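## 4. Running the hand-held gripper table on open day

Updated October 10, 2019, after the Gidmont visit. If you've got an older printout of this section, bin it, because the warm-up steps have changed.

I've run this table at three open days now and it's easily my favourite. People get to hold the thing! Kids go straight for it, and their grandparents aren't far behind. It's also the table that goes wrong fastest if you set up in a hurry, so give yourself 40 minutes before the doors open and have your coffee first.

### 4.1 Before visitors arrive

1. Wipe the table down and let it dry. Plain water and a cloth, no spray cleaner (it leaves a film and the demo blocks skate all over the place).
2. Bring the gripper out of the Mindenden case with both hands. Lift by the handle, never by the fingers.
3. Check the finger pads. Each one should sit firm when you wiggle it. If one moves, nip up the screws with the small hex key in the lid pocket.
4. Plug in the laptop, then the gripper. Doing it the other way round means a restart, and I've done it more often than I'd like to admit.
5. Open the Yazzie viewer and pick "Table demo". The live view should come up on the big screen.

**Note:** If the viewer complains about port 890, somebody has left the old settings in. Change it to 706 and click Apply.

### 4.2 Opening and zeroing the jaws

6. Hold the gripper over a bare bit of table with the fingers pointing away from you.
7. Let the trigger right out so the jaws are wide open, then keep still. You want wood and nothing else between the pads.
8. Press Zero on the laptop and wait for the beep.
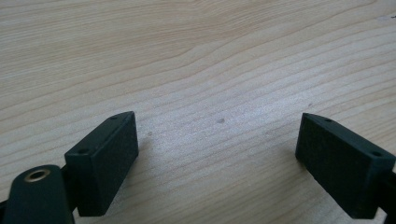

9. Squeeze slowly until the pads touch, then let go again. The number on screen should run from 100 down to 0 and back up. If it sticks partway, go back to step 7 and have another crack at it.
10. Do that a couple more times. Noémi Hajdu from the Gutirthorpe workshop likes five squeezes, but I stop at three if the numbers are behaving.

**Caution:** Keep fingers, lanyards and scarf ends clear of the linkage at the sides. The pads are gentle enough but the joints can give you a proper pinch.

### 4.3 When the visitors turn up

11. Show one pick yourself before handing over. I do the foam cube first, then the tennis ball, and I save the teabag for when there's a crowd (it always gets a laugh).
12. Hand the gripper across handle first and stay within arm's reach. Little ones can use two hands.
13. Let them watch the big screen while they move it. Most people look down at their hands to begin with, so point at the screen and wait a second. You'll hear the "ohhh"!
14. Re-zero between groups, steps 6 to 8. It only takes a moment and you can chat right through it.

**Note:** You'll be asked whether a robot will do the job by itself one day. I tell them we record people doing a task by hand so there's something for the robot to learn from, then I send them over to the arm demo, where section 5 takes over.

### 4.4 Packing up

15. Close the viewer, unplug the gripper, then the laptop.
16. Put the gripper back in its foam with the jaws closed and coil the cable loosely beside it.
17. Write any loose pads or sticky triggers in the log. The spare screws live in the film canister, and please tell me when it's getting low.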